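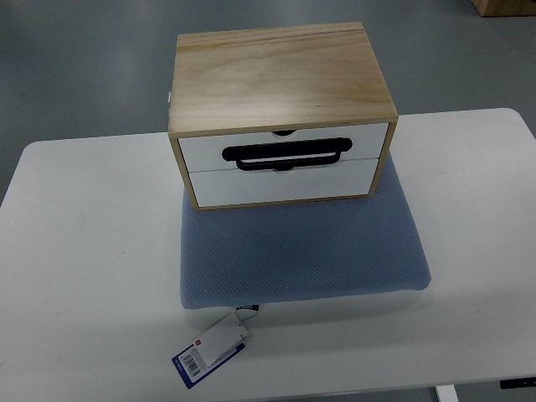
Two drawers, one seat pad, a few tiny specks on the table.

Small Drawer Cabinets: Easy Tricks I Love
By Afroza Mollah
Dec 29, 2024

I'm a huge fan of little tabletop cabinets! They swallow stamps, batteries, tape and all the odd keys, and they fit on a shelf you'd forgotten you had. Before you fill one, give it some care up on a table where the light is good.

Put a flat cushion underneath first. A chair pad is perfect (leave the tag on if it's going on a chair later), and you can turn the whole cabinet with one hand.

Wipe wood along the grain with a barely damp cloth, then a dry one. Rub a plain candle stub on the runners if a drawer drags. Lovely stuff, and it lasts for months!
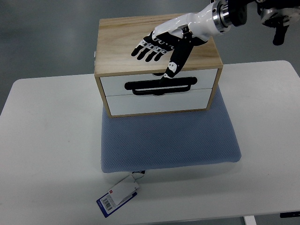
Handles deserve a few minutes too. Grease loves to hide behind them, so run a strip of old T-shirt through any gap and pull it back and forth like dental floss. A wide black handle on a white drawer front, like this one, looks so smart once the white behind it is clean. Finger cutouts get a cotton swab with a drop of dish soap. Check the screws while you're there, and snug them up by hand, no power driver!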